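The Light in the Kitchen

Demetrio Barrios came to Coltside in December, with two suitcases and the address of a cousin who had already moved to Birkcombe. The landlady gave him the key and a list of rules. The heating was included. Guests were not.

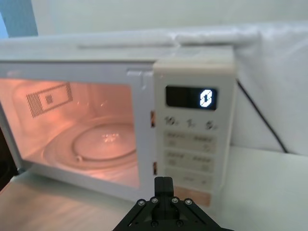
The orange-pink light behind the microwave's window.

He worked nights at the Duman bakery and slept while the neighbours shovelled their driveways. At 3 in the afternoon he woke and wrote to his mother. He wrote that the snow was beautiful and that his colleagues were friendly. The first thing was true.
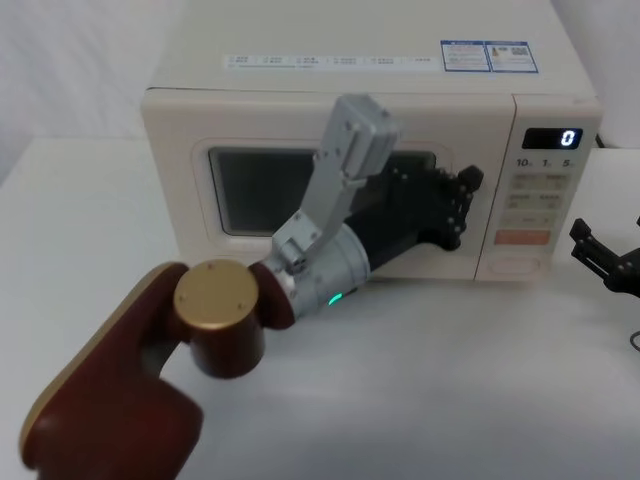 His mother answered on thin paper, in her square letters. She asked what colour the houses were, and if he had found somebody to play chess with. In Praravov, she wrote, the river had frozen and old Duman's grandson had fallen in, but only to the knees.

He read this sentence five times. Then he put on his parka, went down to the second floor and knocked at 273, where he had often heard a radio in his own language.
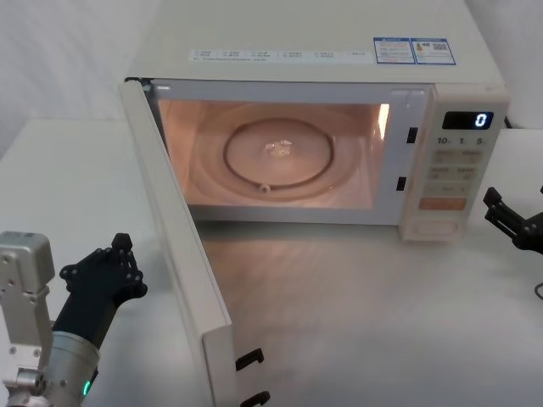
A woman opened. She had flour on her sleeve, as he had.

"Do you play chess?" he asked.

"Badly," she said. "Take off your boots."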